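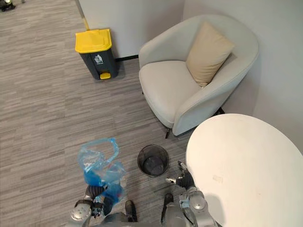 Yellow-lidded pedal bin on the striped carpet

Carpet tiles lifting in the corner of a rented office
Posted by Rehema Massawe, 05/06/2021

We rent two rooms above a shop on Matheson Street. The floor is grey carpet tile in the bigger room and the tiles along one wall have started to curl at the corners. The landlord says it is down to us under the lease. I pulled one up and the concrete has patches of old yellowish glue on it, still a bit sticky in places. Do I need to get all of that off before I stick them back, or can I put new adhesive on top? I have 6 spare tiles in a cupboard from when it was laid. It is only the one wall, the rest is flat.

narna_flooring
You don't need to take it back to bare concrete. Scrape off anything that stands up or comes away easily, hoover, then wipe the floor with a damp cloth and let it dry overnight. What you want to put down is a tackifier, sometimes sold as tile grip. It goes on with a roller, dries clear and stays tacky. Don't use ordinary carpet glue or you will wreck the tile next time one has to come up. Check first that the old glue is not black. Black can mean bitumen, and in an older building that needs testing for asbestos before anyone scrapes it.

Curled tiles often won't lie down again even with fresh adhesive. Turn them face down under something heavy for 3 days — if they still lift at the corners, use your spares. The new ones will look darker for a while. Swap a couple into the middle of the room if that bothers you. There are arrows on the back, so keep them all pointing the way they do now.

Soltmont Dave
double sided tape. did our whole landing with it in October and its fine

Pauline R.
Tape is all right on a landing but I would not use it where chairs roll about. Also read the lease again before you spend anything. Ours said "floor coverings" were the tenant's job but damp was the landlord's, and the damp was what had lifted the tiles. If it's an outside wall, get someone in with a meter.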